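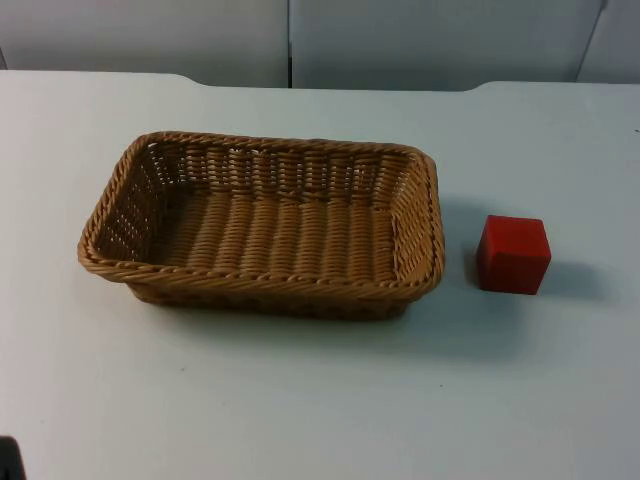 Robot arm going in at our packing line, what happens to the hand packers?

Posted by kettle_and_twine, April 2024

I'm shift lead at a small gift packing shop. We fill wicker baskets by hand for Mevberg and a couple of smaller accounts. Management has ordered one arm from Brinov to place the small items, and it is supposed to be running in July. Right now there are 4 of us on the bench per shift.

I was told the jobs are safe but the roles "will evolve." My crew wants to know what that means and I don't have much to tell them. Does the person next to the arm end up just watching it? Did your pay grades change? Also, who is responsible when a basket goes out wrong? Today the packer signs the slip, and I don't see how that works when the packer didn't pack it.

Any experience welcome, good or bad.

Unnur Thygesen

We went through this two years ago on a similar line. We kept the same headcount for the first year, then one person retired and was not replaced. You should ask about that directly. "No layoffs" and "we will refill the position" are two separate promises.

On the day to day, the person at the arm does not just watch. For the first months ours was busy all shift. Baskets have to sit in the same place every time, and woven ones vary more than cardboard trays do. Ours came from two suppliers and the rims were not the same height. Somebody has to set them down straight, pull the ones with a bent side, and clear the stops. We logged 947 stops in the first month. By the fourth month it was under 400, and most of those were baskets that should have been pulled earlier.

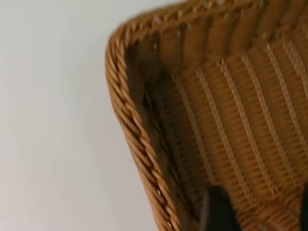 The depth setting was the other thing. If the fingers let go too high the item bounces, and if they go too low they press on the weave. Our packers worked out the right height before the installer did, from handling the baskets all day. Get your crew in the room during setup and get those hours paid as training. Ours were not at first and it caused bad feeling that lasted longer than the technical problems.

For the sign-off, we changed the slip. The operator signs for loading and for the final look, and the machine log covers placement. Do not let them keep the old slip. One of our people was written up for a missing item she had never touched, and it took weeks to get that removed.

Pay: the operators went up one grade, but only after we asked. The others stayed where they were. We rotate every two hours now so everybody gets trained and nobody is stuck at the arm. It is more tiring than it looks, mostly on the eyes.

Magbanua

they told us evolve too. I'm in the warehouse now. get it in writing

Nokuthula Nel

I mostly agree with the long reply above. A few things from the maintenance side.

Ask who is allowed to restart the arm after a stop. At our place it was maintenance only, so the line sat waiting for us while the packers stood there and their hourly numbers went down. Later they trained the operators to do a basic restart and that fixed most of it. If your crew has individual targets, those need to be suspended during the changeover.

Start with one item that is easy to pick up. We started with square soap blocks and left the ribbon and tissue to people. Two years on, the ribbon and tissue are still done by hand.

Our best day with the arm was 1011 baskets, and management put that number on the wall as if it was the new normal. It was a day with no changeovers and one basket size. I would try to agree now on what counts as a normal day, before July.

kettle_and_twine

Thank you. The slip and the restart question are going on my list for the meeting with Brinov. I hadn't thought about the targets. We do have individual ones, and the Undus order is the one they watch closest, so I'll bring that up with my manager first.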